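Cerkinell Desk Things

README

Cerkinell is a collection of short written notes and recordings of ordinary objects being set out, moved and put away on a table. Books, calculators, artificial flowers, pens, mugs, bags, the stuff that ends up on every work surface in every building I have ever worked in. I started it with a list on the back of an envelope and it has grown to 862 entries, which still makes me happy every time I open the index!

If you like everyday objects, or you are trying to work out how people arrange small things in a shared space, I hope you'll find something useful. Please poke around.

Contents of this release

entries/ : the notes, one text file each
recordings/ : the clips that go with the notes, same file stem
objects.csv : the object list, with names, size class and material where known
layouts.csv : which objects were together on the table for each entry
vocabulary.txt : the words I allow for positions and actions
CHANGES.txt : what moved between releases

The current release is number 3. File stems have not changed since release 2, so anything you built on the old stems should keep working. The column called "near" in layouts.csv is now "beside". Sorry about that one, but "near" was being used for everything from touching to the other end of the table.

What an entry looks like

Each note is short plain text. The first line lists the objects, the second gives the starting layout, and then comes what was done, one action per line. From one of my favorites, a tidy-up of a crowded corner:

objects: mug, notebook, tape roll, scissors
start: mug on notebook, scissors beside tape roll
lift mug, set down at back of table
close notebook
put scissors on notebook
stand tape roll beside mug
end: notebook front, mug and tape roll back

That's the whole format. I tried fancier ones with timestamps and nested steps, and I stopped enjoying writing them after a week. Plain lines are quick to write and very easy to search.

Choosing the objects

I wanted things that people really keep at a desk, plus a few that turn up there by accident. Artificial flowers are a good case. They came in with the very first box of donated objects and I nearly left them out, and they have become one of the best things in the collection. A stem can point anywhere, the petals take up far more room than you expect, and every writer has a slightly different idea of where "beside the flowers" begins. There are some lovely disagreements in the notes.

Books are the opposite, flat and square and cooperative. Hardcovers get their own class (book_hard) because they can be slid, propped or used as a tray, and paperbacks (book_soft) get another. Calculators went into a class called slab, together with remote controls and phone cases. Anything that holds other things, such as a bag, a pencil cup or a tin, is a holder, and holders have an extra column for what was inside at the start.

Size classes are palm, hand and forearm. Palm fits in a closed hand, hand fits across an open one, and forearm is everything longer. I measured nothing with a ruler. If you need centimeters, this is the wrong collection, though I would love to see somebody build that one.

Layouts

Most layouts use a small number of objects with clear space between them. I call these open layouts. Crowded layouts are tagged "full" and there are far fewer of them, mostly because they take ages to describe well. If you want to start somewhere, start with the open ones. Three quite different shapes side by side, like a book, a bunch of flowers and a calculator, will give you plenty to write about: what lies flat, what rolls, what has a front, which way the long side runs.

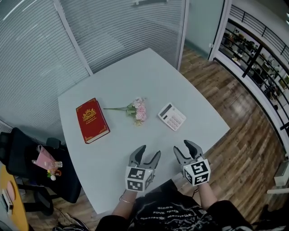 Position words are always from the side of the table where the writer is. "Left" is the writer's left, "front" is the edge closest to the writer, and "back" is the far edge. Early on we had notes written from both sides of the same table and it took Margareta Buzatu and me a very long afternoon to turn the wrong half around. Margareta also wrote most of vocabulary.txt, and it is a pleasure to read, especially her entry on "lean" versus "rest".

Angles are kept loose on purpose. An object is straight, diagonal or crosswise. Small tilts count as straight.

Things that sit outside the table (chairs, shelves, whatever is parked on them) are never part of the object list unless somebody picks them up and brings them over.

Groups

Entries are sorted into four groups, named after the boxes the objects live in:

Stostley : books, paper, folders
Rawat : slabs and small tools
Pamari : flowers, fabric, anything soft or floppy
Mixed : objects from more than one box

Mixed is the biggest group and the most fun. Pamari is the smallest, with 18 entries, and I would dearly like it to grow. Scarves! Gloves! A knitted tea cozy! Please.

Known problems

- Some early entries say "flower" for a whole bouquet. I fix these as I find them.
- "Turn" was used for both flipping over and rotating until Margareta split it into "flip" and "turn". Notes from release 1 may still have the old use.
- Colors are written as each writer saw them, so expect one person's gray to be another person's silver.
- A few holder entries have an empty "inside" column where it should say "nothing". An empty cell means we didn't check.

Adding your own

Pick a few objects, put them on a table, write down the start, do something ordinary, write down the end. Keep each note under 3000 characters (most are far shorter). Use words from vocabulary.txt where you can, and if the word you need is missing, add it at the bottom of your note with a line saying what you mean by it. New words are gathered up every March and the good ones go in.

Please don't tidy the language of other people's notes beyond spelling. Somebody wrote "plonk the book down" in one of the Stostley entries and it is staying.

Use

You are free to copy, change and share the notes and the tables, with a mention of Cerkinell somewhere sensible. If you make something with them, send me a line. I read everything, usually over breakfast, and I'm always curious which objects people pick first.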